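Ticket: Shared folder sync stops partway, Ploveck client
Opened by: Odette Caron
Assigned to: Esmaeil Ghasemi
Priority: High (was Normal)
Status: Resolved, watching

Odette Caron
Sync to the Lacroix share keeps stopping. Started Saturday, maybe before, I wasn't looking. Tray icon goes green like it's done, but the folder on the other end is short. Should be 927 files. Got 307 the first time, same number second time. No error pop up, nothing. Tried quitting the client and reopening. Tried a reboot. Need this over to the Plastamov people before they start work, so please don't park it.

Esmaeil Ghasemi
Got it. Few things please:
client version (tray icon, About)
wired or wifi
is the local folder inside another synced folder
log file from the client's own menu, Help, Save log
Don't delete the local copy yet, even if it says synced.

Odette Caron
Wired. Not inside anything else. Version, it says Up to date and no number?? Log attached. Local copy still there, not touching it.

Esmaeil Ghasemi
Log is good, thanks. Client sends fine, then server answers with a 500, client retries, another 500, then it gives up and marks the whole batch done. The green icon is a bug in the client, known one, separate ticket. The 500 is the one to chase.

Stops on the same file each run. It's in the subfolder with the really long name, and the file name has a trailing space before the dot. Windows hides it pretty well. Can you rename that one and hit Sync now.

Odette Caron
Renamed. It got further, then stopped again. Different file, same sort of space. How many of these are there

Esmaeil Ghasemi
Ran a check on your log, 16 with the trailing space. All from the same export by the look of it. Renaming by hand is silly, sending you a small script. Save it next to the folder, not in it. Right click, run. It only renames, doesn't move or delete anyting.

Odette Caron
Ran it. Black window flashed and closed. Is that ok

Esmaeil Ghasemi
Yes. Check there's a text file called renamed next to it. Should list them.

Odette Caron
There's a list. Syncing now.

Odette Caron
Stopped again!! Different message this time, "waiting for lock."

Esmaeil Ghasemi
That one is on our side. The stopped runs left a lock on the share and it doesn't clear by itself. Cleared it at 2:40. Pause, then resume please. No need to quit the client.

Odette Caron
Moving. Slow but moving.

Esmaeil Ghasemi
Slow is normal here, it compares everything already on the share first. Leave the laptop lid open, sleep will kill it.

Odette Caron
Finished, took about half an hour. 927 on the share. Opened a few from the remote side, PDFs open, spreadsheet opens, pictures open.

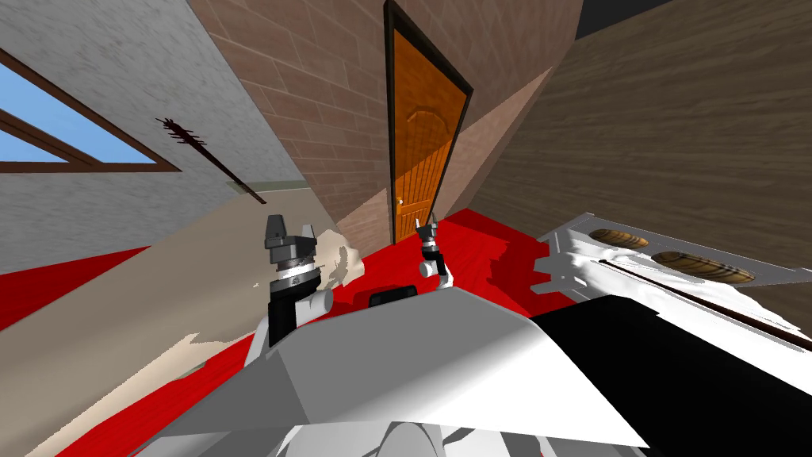
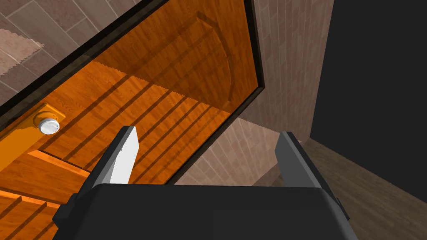
Orange door in both.

Esmaeil Ghasemi
Great, they open here too. Count matches on my end. Notes for whoever gets this next:
500 on upload = look for trailing spaces in file names first
"waiting for lock" after a failed run = clear on server, then pause/resume
ignore the green icon till the client fix is out, go by file count

Odette, whoever makes that export should check the name template, there's a space in it somewhere. Otherwise you'll be back in September with the same thing.

Odette Caron
Will pass it on. Can you leave this open til Plastamov have pulled their copy?

Esmaeil Ghasemi
Sure. Dropping priority to Normal, leaving it on watch.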